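### 3.2 Bed making as a household task

Bedrooms received less attention than kitchens in our earlier survey of domestic routines (Shehu and Midtbø). Most respondents described making the bed as a single chore, but their written accounts divided it in very different ways. Some began with the pillows, others with the fitted sheet, and a few counted opening the curtains as part of the job. For the present study we treated the bed and whatever was lying on it as one work area, and left the floor and the nightstands out.

Participants were recruited in Fadumton and Plandton in March. Each household kept a diary for 20 days and noted when the bed was made, by whom, and which items had to be moved first. We collected 2,095 entries from 40 households. Entries that mentioned only a change of bed linen were coded separately, as washing day follows its own order in most homes.

The surface of the bed matters more than we had expected. A light sheet on a wide mattress shows every fold, and people who owned one reported going back to smooth it up to 3 times. Small items left on the sheet – a cloth, a package, a piece of clothing – were usually dealt with before any smoothing began.
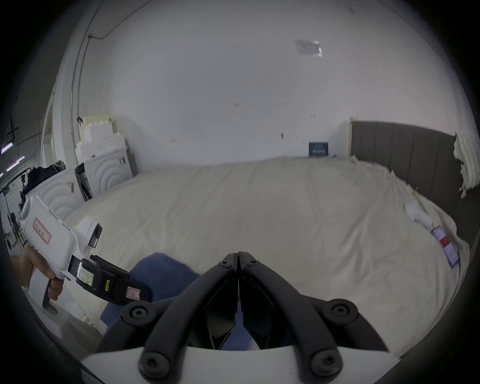
Pillows were handled last in most diaries. Where the bed had an upholstered headboard, people tended to lean the pillow against it and leave it there, even when it sat unevenly or hung partly over the side. Households with a plain wall behind the mattress more often laid the pillow flat. We do not read much into this difference, given the small number of homes in the second group.

Figure 3. A bed before tidying, with a wrinkled cream-white sheet, a crumpled white cloth and a flat purple package near the headboard end.

The state of the bed in Figure 3 would be coded as "unmade, items present" under the Karras scheme. The older Plutero scheme has no code for loose items and would record only the wrinkled sheet. We kept both codes in the data tables so that results can be compared with earlier work, but the analysis in Section 4 uses Karras alone. Diary entries that could not be placed in either scheme were read by both authors and settled by discussion.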